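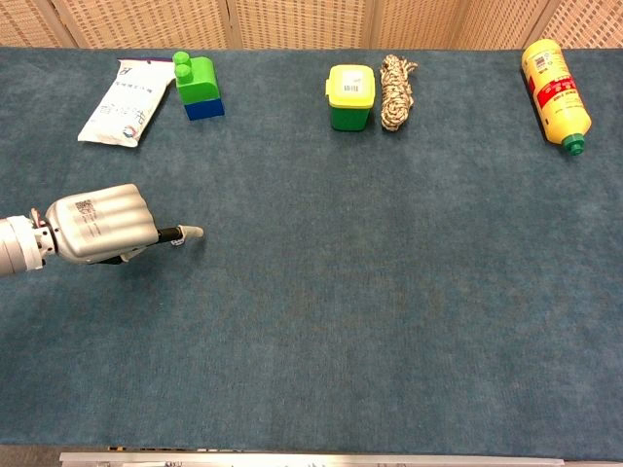
Start | Fragen | Teleskope | Raumfahrt | Anmelden

Lohnt sich ein 600-mm-Spiegel für Nebel am Stadtrand?

Der Verein in Altby will einen gebrauchten kaufen. Angeblich sieht man damit Farben im Orionnebel. Mit meinem kleinen Gerät sehe ich nur Grau, und ich glaube das nicht so recht. Wer hat wirklich mal durchgeschaut?

Marcelle Rolland
Einmal, im April, Galaxien. Grau. Beim Orionnebel vielleicht ein Hauch Grün, Rot sehen meist nur die Verkäufer. Erst den Himmel messen, dann rechnen.

Baptiste Renaud
kauf dir lieber nen filter

Kontakt | © Forum Garnen | Nach oben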